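旧录音设备到手后的检查记录

2021-03-02

上周从Dirnwood的线上拍卖拍下两件二手录音设备：一台Triltska盘式录音机，一支Pillai大振膜话筒。录音机成交价2000元，话筒149元，佣金另计。先记检查过程，试听以后再写。

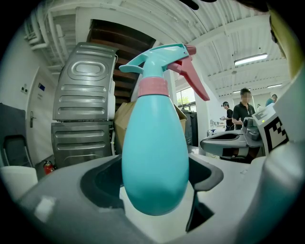
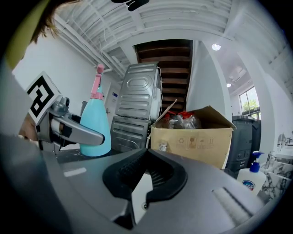 录音机的拍品说明只写了“可通电”，没有提走带和磁头状态。这类措辞按故障机估价比较稳妥，我的出价上限也是这么定的。

通电前先查电源部分。滤波电容有一只顶部微鼓，同组全部换掉，耐压取高一档。用调压器缓慢升压，空载电流正常，各路直流输出偏差在手册允许范围内。

走带部分：压带轮橡胶已硬化，表面发亮，需要重新包胶。主导轴轴承缺油，清洗后补油。换轮之前没有测抖晃率，测了也没有参考价值。

磁头磨损痕迹均匀，左右宽度一致，暂不研磨。消磁之后用校准带对方位角，右声道高频偏低，调整后两声道基本重合。录音偏磁还没动，等确定用哪种带基再调。

话筒问题少一些。振膜有轻微积灰，不影响使用，没有清洁。底噪偏高，查到前级一只高阻电阻漂移，阻值偏差20%，已换。原装防震架缺失，目前用Cusilance的通用架代替，夹持直径刚好，但低频隔离不如原装。

包装方面，录音机发货时没有拆下供带盘，轴上有一点侧向受力的痕迹，转动时能感到阻力不均。已经写信给拍卖行，对方答复按现状出售，不受理。以后拍这类机器，付款前要把拆盘和固定方式写进发货要求。

压带轮寄出去包胶了，装回后补测抖晃率和频响，数据另开一篇。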